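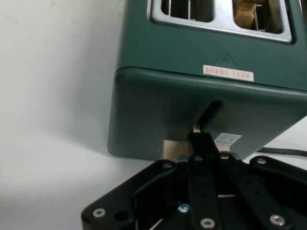

Two grippers, one toaster lever

I've been promising a gripper comparison since December and I finally have enough notes to write one up, so get comfortable. The two contenders are the Bondmont two-finger (the one I've griped about here before) and the Kanodari, which Roos Van Beek talked me into after she'd used hers for a few months. Same arm for both, same wrist camera, same chair with the wobbly leg for me.

For the test I picked the toaster, mostly since I'm sick of picking up blocks. Everybody's gripper can pick up a block! Pushing a toaster lever down is a whole different kind of annoying. The tab on mine is small, it sits in a narrow slot on the front, and you have to come at it with one fingertip and keep the rest of the hand from bumping the body. There's a little white label just above the slot with red Chinese text telling you to turn the knob and then press the lever, and I ignored the knob half for most of the first evening, so those runs got thrown out. My fault.

The Bondmont

Good news first: it's strong, and it doesn't care what you do to it. I've dropped it on concrete. The fingers are fat, though, and the rubber pads stick out past the tip, so when you press straight down on something small the pad squishes and slides off sideways. I ran it 87 times and it kept doing the same thing, landing on the tab just fine and then skating off about halfway down. I tried taking the pads off. Then it scratched things. I put the pads back on.

Also the open and close speed is tied to the force setting, and why would anyone want that? If you want it gentle you also get it slow. I made a sandwich during one of the longer batches.

The Kanodari

I'll admit I didn't expect to like this one. It's all plates and links and screw heads, and it looks like something out of a kit (it sort of is, I had leftover washers and I'm choosing not to think about them). But the finger links are long and skinny and you can get a tip onto that lever from underneath the body without the plate hitting anything. I did 187 runs with it and the slips got so rare that I started running it while I answered email.

The thing I don't love is the flex. With long links you get some give at the end, so the fingertip isn't quite where the controller thinks it is. On the lever it doesn't matter much. On a light switch or a tiny button I bet it would, and I want to try that next. I retightened everything halfway through and it got better, then worse again by the next night. Roos says to use thread locker. I keep forgetting to buy thread locker.

A word on the camera

I left it at the wrist for all of this, low and close, and the view takes getting used to. You see a whole lot of gripper and then the thing you care about way up past the fingertips. With the Bondmont the pads blocked the tab completely for the last inch or so and I was driving blind. With the Kanodari I could see the contact, and I think that's half of why it did so much better. I'd like to rerun the Bondmont with a second camera off to the side to be fair to it.

Controller stuff, quickly

I'm on the Rakanov box for both. The update finally fixed the jog dial, and it now lets you save 20 positions where the old one made you retype them. De Haan has a newer one that people keep emailing me about. I'll get to it when the price comes down!

For now the Kanodari stays on the arm and the Bondmont goes back to lifting heavy stuff, which it's great at. Light switches next, if I can find a spare one to mount on a board.

Posted 05/03/2020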